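手持夹爪示教数据采集中的位姿丢失故障分析
课程项目报告(第二稿)
项目代号:Prorkell
提交日期:2026年7月23日

一、背景

本项目用一对手持夹爪记录双手操作轨迹,供后续模仿学习使用。任务为桌面整理:左手固定线缆,右手移动杯子。夹爪由 Bitateck 提供,位姿由基座上的标记方块解算,开合量由内部编码器读取,两路数据在 Pralatmont 记录程序中按时间戳合并。采集地点在楼梯旁的木桌,六月起使用。

二、故障现象

六月第二周的一批数据回放时,右侧夹爪轨迹出现跳变。相邻两帧之间末端姿态翻转,随后冻结,恢复后位置与实际偏离。受影响的片段共84段。冻结最长一次持续700毫秒,期间编码器仍正常输出,记录程序未报警,片段被标为“有效”。

若把这类片段直接用于训练,策略会学到不存在的瞬移动作。在机械臂上复现时,控制器会收到超出速度限制的目标点。我们在仿真中回放过一段,关节速度限幅触发,急停生效。实机回放因此暂停。

三、排查过程

先排除硬件。更换右侧电池和数据线后故障依旧,左右夹爪互换后,故障仍出现在右手,不随设备走。由此判断问题与操作位置有关,与单个夹爪无关。

随后检查起始姿态。操作规程要求采集者站在桌边,双臂前伸,夹爪张开,标记方块朝上,静止后再开始记录。
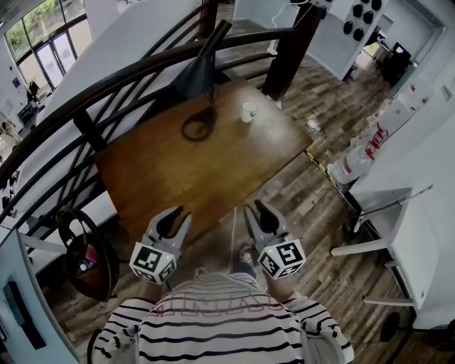
起始段的解算结果稳定,重投影误差在阈值以内。跳变集中在右手越过身体中线取杯的阶段。此时手腕内旋,标记方块只剩一个面对着头部相机,且该面与视线夹角很小。单面标记在这种角度下存在两个近似等价的姿态解,求解器在两者之间来回切换,对应“翻转”;角点检测完全失败时,程序沿用上一帧结果,对应“冻结”。

桌面反光是次要因素。木质台面有光泽,白天窗光较强时,标记白色区域局部过曝,黑色边框变窄。拉上遮光帘重复同一动作,跳变次数减少,但没有消失。

四、记录程序的缺陷

检测失败本身可以接受,失败后不留痕迹才是本次事故的主要原因。Pralatmont 的旧版本在检测失败时复制上一帧位姿,同时写入新的时间戳,下游无法区分“静止”与“丢失”。质量检查脚本只核对帧数和时间戳连续性,这两项都正常。

另外,夹爪上的绿色指示灯只反映供电,我们在培训时误将其解释为“跟踪正常”。采集者看到绿灯即继续操作,这一点在规程第一版中写错了,责任在本组。

五、处理措施

1. 位姿记录增加有效位,检测失败时写空值,不再复制上一帧。
2. 求解器加入时序约束,两个候选解中取与前一有效帧夹角较小者;连续丢失超过400毫秒,片段自动作废。
3. 夹爪腕部相机的画面参与位姿校正,以木桌边缘和楼梯扶手等静止结构作为参考。
4. 规程中改写指示灯说明,并要求取杯时避免手腕过度内旋。
5. 实机回放前增加离线速度检查,未通过的轨迹不得下发。

第3项目前只完成离线验证。腕部相机为大视场镜头,边缘畸变明显,需先做鱼眼标定。画面中央常被夹指遮挡,可用特征多在上半部分,墙面和顶棚纹理又偏少,匹配质量不均匀。

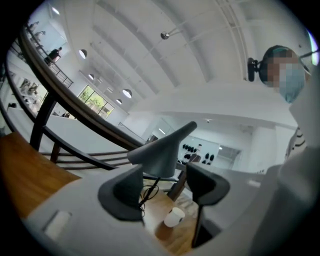 Kinsella 在审阅意见中提出,第2项的时序约束有隐患:如果丢失前最后一帧已经是错误解,约束会把后续各帧全部锁在错误分支上,轨迹看起来反而更平滑,更难被速度检查发现。建议在每次重新捕获标记时同时保留两个候选解,待出现两个以上可见面后再回溯裁决。

该意见成立。我们在旧数据中找到2段符合这一描述的片段,速度检查均判为通过。回溯裁决已列入下一版修改,完成之前,凡含单面标记重捕获的片段一律转人工复核。

六、遗留问题

头部相机与腕部相机之间的时间偏移尚未标定,目前按固定值补偿。受影响的84段原始视频保留,待求解器更新后重新解算,旧的位姿文件已从训练集中移除。实机回放的恢复时间取决于复核结果。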